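Against the Bare Table

Most advice on setting up a small work surface at home starts with the table. Size, height, finish, and so on. I think the table is the least important layer. What matters is what goes on top of it, and in what order.

My position is that any table used for both eating and handwork should carry a board, and the board should carry a tray. The table stays where it is. The board comes off when the table is needed for something else. The tray holds whatever is small enough to roll.

The usual objection is redundancy. Devendra Rawat made it in a comment on my April piece: a tray on a board on a table is three flat surfaces doing the job of one. It is a fair count, but the three do different jobs. A table finish is expensive to repair. A board takes the scratches, and a replacement cut to size at Wolde cost me less than a can of varnish. A tray has a rim, and neither of the other two has one.

The rim is the part people undervalue. A round stick on a flat surface will travel if the surface is out of level by a very small amount, and most kitchen tables are. Chopsticks, skewers, pencils and dowels all behave the same way. A low raised edge stops them.

Color deserves more attention than it gets. I prefer a white board with a matte surface. Gloss throws reflections from overhead lights, and a dark board hides crumbs and pins until someone leans on them. The tray should differ enough from the board that its edge can be found without looking closely.

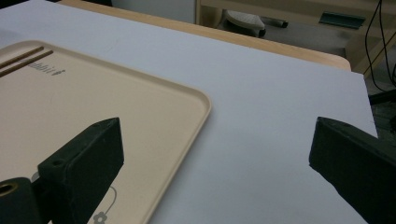

Beige on white is enough contrast for this. Pale wood underneath gives a third tone, so the edge of the board is also easy to find. I have no strong view on printed trays. A word or a small flower does no harm as long as the surface under it is smooth and wipes clean. Raised decoration is another matter, and I would not buy it.

Board size is where I disagree with the Primura catalog, which recommends matching the board to the tabletop. A full-size board is awkward to lift and has nowhere to go once lifted. Mine leaves a strip of table exposed at the far side, and I can slide it behind a cabinet with one hand.

Mebrat Gebru keeps her tray loaded at all times and moves it as a unit. I empty mine at night. Her method is faster in the morning and mine makes cleaning easier. Either works, provided the sticks and other loose pieces go back inside the rim before the board is lifted.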